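Marisol Kapoor
Kitchen wiring in old houses, a thread. I've been going through the branch circuits in a 1914 house for the last few weeks and took enough notes to be useful to someone. US rules throughout. Your local code office has the final word.

Marisol Kapoor
Starting point: original knob-and-tube in the upstairs ceilings, two-wire cable from a later remodel in the kitchen, and one newer run to the range. Three generations of work meeting in the same basement junction boxes. Typical for the age.

Marisol Kapoor
Before opening a single box, map the panel. Plug a lamp into each receptacle, switch breakers off one at a time, write down what goes dark. Do both halves of every duplex. Split receptacles exist and the old labels will not mention them.

Marisol Kapoor
My panel directory said "kitchen" on one line. That breaker fed the kitchen, the back porch light, half of the dining room and a bathroom fan. The line marked "porch" fed nothing I have been able to find.

Marisol Kapoor
Modern practice for counter receptacles is at least 2 small-appliance circuits, 20 amps each, on 12 gauge copper. Lighting stays off them. The fridge may share one, though I would give it its own run while the walls are open.

Marisol Kapoor
Load arithmetic. A toaster or kettle can draw up to 13 amps. Put both on one old 15 amp circuit and the breaker trips partway through breakfast. The breaker is doing its job. Do not fit a larger one on the same wire.

Marisol Kapoor
Spacing: no point along the wall line of the counter should be more than 24 inches from a receptacle. In practice that means one every four feet, and one for any stretch of counter 12 inches or wider. Sinks and ranges break the run, so measure each side separately.

Marisol Kapoor
GFCI protection on all of it. One device at the first box can cover everything downstream if line and load are the right way around. Most of the "bad GFCI" complaints I get in replies are line and load swapped.

Marisol Kapoor
Box fill gets skipped constantly. Each 12 gauge conductor counts 2.25 cubic inches. All the grounds together count as one, up to four of them. The device counts as two. Add it up before buying. The shallow metal boxes in these walls fail almost every time.

Marisol Kapoor
Plates: use metal or nylon, and check the box is flush before blaming the plate. If the tile or panel went on after the box, you need an extender ring. Longer screws alone leave a gap around the device.

Marisol Kapoor
Drew the counter wall up in Skuvia before cutting anything. Gray plates on a cream backsplash, red uppers. Receptacle heights go on the drawing now, measured from the finished counter and never from the subfloor.
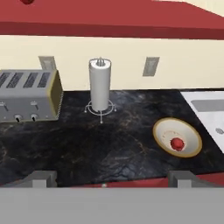 Marisol Kapoor
Under-cabinet lights. Run these from the lighting circuit, with the driver somewhere you can reach without tools. I used a Mallum driver in the cabinet over the fridge. Cable enters through a clamp, and there's a foot of slack behind it.

Marisol Kapoor
Splices between old and new. Every one goes in an accessible box with a cover. Cloth insulation cracks when you bend it, so cut back to sound wire and leave the remaining length where it lies. If you can't find sound wire, replace the run.

Marisol Kapoor
Cost so far: the wire was the big item. I paid 70 dollars less per roll at Prulero than at the Mercado counter downtown, same gauge, same length. Breakers were a wash.

Marisol Kapoor
Darnell Pennington asked about aluminum branch wiring. Different problem, different connectors, and I haven't worked on enough of it to advise. Get an electrician who has.

Marisol Kapoor
Rough-in inspection is Wednesday morning. Walls stay open until it's signed. I'll post the corrections list under this one.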